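30/04/2022
Arm bench, student project (shape sorting)
Written up by Boglárka Tóth

Picking up from the March notes. The plan for today was to get through one full set of language commands without touching the code, and we nearly did. Notes are in the order things happened, so the useful part is toward the middle.

Setup. Power supply on, controller booted on the second try again. Same error as last time, joint 3 not reporting, cleared after a restart. I have stopped trying to work out why and just restart. If it gets worse, swap the cable before blaming the driver. Homed the arm, checked the table height with a paper strip under the tip, and it came out a little higher than the value in the config file. Changed the config. Old value is commented out on the line below, please leave it there until we know which one is right.

Calibration. Ran the Grirura routine with the checker card. First pass was bad at the back of the board, fine at the front. Second pass after tightening the camera clamp was good all over. Lesson for whoever runs it next: tighten the clamp first. Also, the routine overwrites the old file without asking. I lost the March calibration that way. It was no great loss but I would have liked to compare.

Commands. We are still using the short list, one sentence per move, in the form "push the (color) (shape) to the (color) (shape)" or "move the (color) (shape) to the left side" and so on. The students want to add "between" and "away from". I said after the first list works. Trondusow parses all of them now except when someone types "cylinder" with one l, which happens more than I expected. Added a spelling table. It is ugly and it works.

Runs. 80 attempts logged across the morning and early afternoon. I am counting an attempt as anything where the arm left its rest position, including the ones we stopped by hand. The log has the raw results and I won't copy them all here. What I saw:

- Cubes go well. The flat side gives the tip something to push on and they travel straight.
- Cylinders are fine for short pushes. On long ones they drift off to one side of the tip and the arm has to come around again. It does come around, but slowly.
- Stars are the worst. If the tip lands between two points it is stable, and if it lands on the end of a point the star spins and goes nowhere. 14 of the failed attempts were stars spinning.
- The prism falls somewhere between. It depends which way it is lying at the start.

We stopped three runs by hand. Two were because the tip came down on top of a block and pressed on it. The other one was me, I thought it was going to hit the bolt at the front corner and it would probably have missed. Bolt heads are still standing proud of the pegboard. Countersinking them is on the list.

Step limit. It was set to 2000 and I left it. Some of the star runs used all of it going in circles. The students asked for a higher limit and I don't think that fixes anything. Better to stop early, lift, and approach from a different side. Pap branch has a first try at this, not tested on the arm yet, only in the simulator. Do not run it on the bench without someone at the stop button.

Board. The three maple planks are holding together fine. I had worried about the seams catching the blocks, and did a set of slow pushes across the middle one to check. No catching that I could feel or find in the force log. The textured faces drag a bit more than smooth ones would, so the simulator friction needs to go up. Jirnis has the friction values in one place now, under materials, so it should be a single edit.

Layout for the last set, with plenty of bare board at the front to push into:

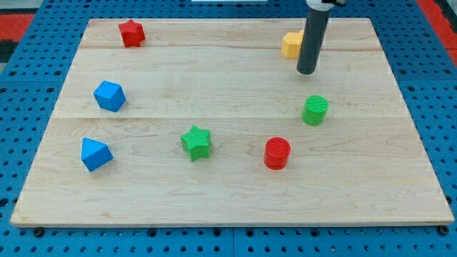

Start layout, last set. Tip up off the wood by the yellow cube, green star near center.

Used this one for the "to the green star" commands. Red cylinder to green star is the easy case and I would start with it when showing the bench to anyone. Red star to yellow cube is the hard one, a star push along the back plank, and the arm doesn't have much reach to spare back there. Worth keeping as a test all the same.

One thing to fix in the reset step. We have been putting the blocks back by eye, and the layouts get more alike as the day goes on - everyone puts them back more or less where they remember them. I want a random layout printed from the script before each set, and we place to that, with a gap between blocks so the first push only ever moves one.

To do:
- countersink the front bolts
- cable for joint 3, spare is in the drawer under the bench
- make the calibration save under a new name each time
- friction values in Jirnis, then rerun the star pushes in the simulator
- random layout script (students)
- "between" and "away from", after the above

Arm parked and powered down. Log and camera files copied to the shared drive, folder named for the bench and the date. The blocks are back in their box.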